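Part 4: Trying your house in the simulator before the robot goes anywhere

By now you should have Kettani installed, the Pidik drive base bolted together and the battery tray wired up from Part 3. If your wheels aren't on yet, that's fine! You can do this whole part with the robot sitting in pieces on the bench. I did mine on a Sunday with one wheel still in the mail.

I know it's tempting to skip ahead to real driving. I skipped it on my first build and spent an evening sanding a dent out of a baseboard, so please give the simulator a night.

Loading a house

1. Open Kettani and pick New World from the start page. You'll get a blank gray grid.

2. Go to Library and choose one of the furnished houses. I use the one called Totadham for everything in this guide, so pick that if you want your screen to match mine.

3. Wait for it to finish building. The progress bar sits at the end for ages on my old laptop and it looks frozen. Leave it alone. If you click Cancel at that point you have to clear the cache folder and start over (ask me how I know).

4. Under Robot, load the Pidik profile you saved in Part 2. If the list is empty, you probably saved the profile in your Downloads folder, and you can just drag it onto the window.

5. Set the robot's width to 375 mm. That's my base with the bumper on. Measure yours across the widest point, bumper included, and type in your own number if it's different.

Note: Kettani wants millimeters everywhere. If you type 14.75 because you measured in inches, it'll happily give you a robot the size of a thimble, and it'll fit through anything.

Picking a starting spot

6. Switch to Robot View with the V key and drive around a little with the arrow keys until you find a place where more than one room is in sight. Doorways are where these bases get into trouble, so that's where I like to practice.

7. Press Save Spot. I call mine "doors" and reuse it every time I change a setting.

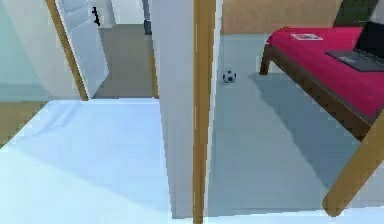
8. Turn on Show Obstacles. Anything the planner thinks it can't cross gets a colored outline. Go slowly and check each thing you can see from where you are: the posts on either side of a doorway, the leg of the bed, the soccer ball on the floor. The ball is the one I'd look at twice. It's low and round, and with the stock settings my planner treated it like part of the floor.

9. If the ball has no outline, open Sensors and bring Minimum Height down to 60 mm. Hit Apply, then press R to reload. Moving the slider does nothing until you reload, and I've lost way too much time to that one.

10. Check the open door too. Kettani saves doors in whatever position they're in when you press Save Spot, so if you swing one shut later, the map won't know about it until you save again.

Caution: don't push Minimum Height all the way down to zero. The planner will start seeing the floor itself as a wall and the robot will refuse to move at all, and then you'll go hunting for a wiring problem you don't have.

Your first practice run

11. Click a goal point in the next room over. Keep it simple and choose a clear patch of floor well away from the furniture.

12. Press Go and keep a finger on the space bar, which is the stop key. Get used to reaching for it now, because it's the same key when the real motors are running.

13. Watch how it lines up with the doorway. If it clips the post, raise Wall Gap a little and try again from your saved spot. If it just spins in front of the opening, Wall Gap is too high and it thinks it won't fit.

14. Once it gets through cleanly 2 times in a row, open Batch, set the count to 1,000 and let it run overnight. Turn the graphics off first or your fan will keep the whole house awake.

In the morning you'll have a log called results in your project folder. Open it and sort by the Bumps column. I don't worry about a stray bump or two, but if they're all bunched up at the same doorway, go back to step 13 and work on the gap some more.

Note: the folks at the Ploltham workshop share their settings files on the project page. They're a good starting point, but their bases are narrower than mine, so change the width before you trust any of the other numbers.

Save your settings as a new file when you're happy with them and copy it to the memory card. You'll need that card in Part 5, along with the small screwdriver and the spare fuse.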